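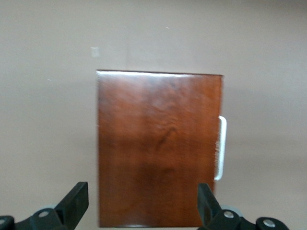

Product Review: Purmont Single-Door Wall Cabinet, Cherry Finish
Prepared by the Furnishings Review Desk, Allano Residential Services

The Purmont single-door wall cabinet is sold as a small storage unit for kitchens, utility rooms and hallways. Allano Residential Services purchased two of them at retail price in October for assessment in furnished rental apartments. One was installed in a kitchenette and the other in a hallway used by residents of the same floor. The supplier was not informed of the review and did not provide samples.

Assembly and Installation

The cabinet arrives with the box assembled and the door packed separately. The hanging rail, hinges and handle screws are supplied in one bag, without labels. Ferhat Yaman of our installation team fitted both units. He reported that the hinge screws and rail screws are close enough in length to be confused, and that the printed instructions refer to parts by letters that do not appear on the bag. Installers should sort the hardware before starting.

The rail itself is well made and allows for side-to-side adjustment after the cabinet has been hung. The door proved more troublesome. On both units the hinges required 3 rounds of adjustment before the top edge of the door sat level with the box. A small error at the hinge is easy to see on a plain wall, where there are no neighboring doors to distract from it. We recommend checking the door with a level at installation and again after a week of use, when the hinges have settled.

Wall anchors are not included. The instructions say only that the installer should choose anchors suited to the wall, and a first-time buyer would benefit from more guidance on this point.

Finish and Appearance

The finish is the main reason to choose this cabinet. The reddish-brown door has a glossy varnish and pronounced, wavy grain that moves between orange-brown and dark mahogany tones. Against a beige or light taupe wall the effect is warm and somewhat traditional. The pattern differs from door to door, and customers ordering several units for one wall should expect visible variation.

The gloss also reflects light strongly, particularly along the bevel at the top of the door. Styliani Mitsotakis-Vlachou, who oversees interiors for our rental properties, considered this acceptable in a hallway but distracting beneath a bright ceiling fixture. The manufacturer offers a satin version of the same door, which was not part of this review.

Fingerprints show on the varnish, mostly near the handle side. They came off with a soft damp cloth. The care leaflet warns against abrasive pads and ammonia cleaners, and we followed that advice throughout.

Handle

Purchasers may select from several handles at the time of order. We chose the pale D-shaped pull, a slender bar that stands out clearly against the dark wood. It is easy to find in poor light and leaves enough room for the fingers of most adults. Stamatia Alexiou, a resident with arthritis who used the kitchenette unit daily, found it considerably easier to grip than the round knob on her previous cabinet. She would have preferred a slightly thicker bar.

One handle loosened during the second month. It was retightened with an ordinary screwdriver and has remained firm.

Interior and Capacity

The cabinet holds a single adjustable shelf with 9 possible positions. The range is generous for a unit of this size, and we were able to store tall cereal boxes below the shelf and mugs above it. The shelf pins are a snug fit and did not shift when the door was closed firmly. The interior is unvarnished in character compared with the door, with a plain pale lining that makes the contents easy to see. There is no interior light and no provision for one.

Durability

The manufacturer states that the hinges are tested to 2000 cycles. We regard this as a modest figure for a kitchen door that may be opened many times a day. Neither of our units has developed looseness at the hinge so far, though the hallway door now closes with a louder sound than it did when new. Adhesive felt pads corrected this at very little cost.

Assessment

The Purmont cabinet is recommended for light to moderate household use, particularly where a single decorative unit is wanted. It is less suitable for busy shared kitchens. The quality of the door is above average for the price, while the instructions and hardware packaging need improvement. Buyers who dislike reflections should view a sample of the gloss finish in their own lighting before placing an order.

Questions concerning this review may be directed to Derek Bellamy at the Furnishings Review Desk. The desk is closed on Thursday afternoons.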